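Where Does the Paper Go? My Project on Forms at Eltport Library

Joni Väisänen
Information Studies, project course 2
March 13, 2025

When I signed up for this project I was hoping for something with maps in it. I got forms instead, and I ended up liking them a lot more than I thought I would (my roommate is very tired of hearing about it).

The question I picked was simple. When people at Eltport fill out a paper form to ask for a book from the Akgate branch, what happens to the paper? You can do the whole thing online, and the online page works fine, but plenty of people still walk up to the desk and ask for a pen. I wanted to know who they were and why they liked it better.

What I did

My supervisor, Orvokki Seppälä, got me permission to read through old request slips with the names covered up. There were roughly 900 of them going back to August, all in shoeboxes. I pulled out 100 and typed them into a spreadsheet, which took me way longer than I had planned because of the handwriting. One person writes every title in capital letters with no spaces! I got pretty good at reading that one by the end.

I also talked to two people at the desk, Heikki Keskinen and Urho Koskela. I had a list of questions for them, but the best parts came when we drifted off the list, so for the second talk I mostly left it in my bag.

What I found

First, the slips are full of things the online page has no room for. People write "any edition is fine" or "the one with the green cover" or "for my sister, she reads large print." Heikki told me he uses those notes all the time. He once sent back a request for a gardening book with three other titles on it, and the reader borrowed all of them.

Second, I had guessed that paper was mainly for older people. I can't really say if that's true, as the slips don't ask for age, and I should have thought of that before I wrote it in my plan. Urho said students use them too, mostly when they're at the desk already and don't want to dig out a password.

Third, the slips get copied. The desk types each one into the same system the online page uses, a program called Toivonen, and then the paper goes in the box. The notes don't get typed in because the field is too short. So the Akgate staff never see "the one with the green cover." I think this was the most useful thing I found, and Orvokki asked me to put it near the top, but I like it better in order.

What I would change

I'd make the note field longer and add it to the online page. I tried a version of the slip in Brurkari, the form tool we used in class, with a big empty box at the bottom, and Josué Sampaio from my study group tested it by asking for a cookbook. He filled the whole box.

I'd also pick my slips in a better way. I took them from the tops of the boxes, so the newer ones are probably counted too heavily. Next time I'd mix them up first.
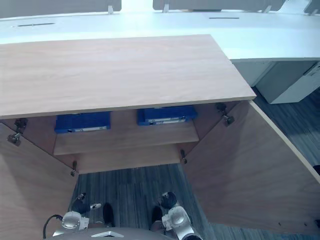
Open wooden cabinet beside a long white desk.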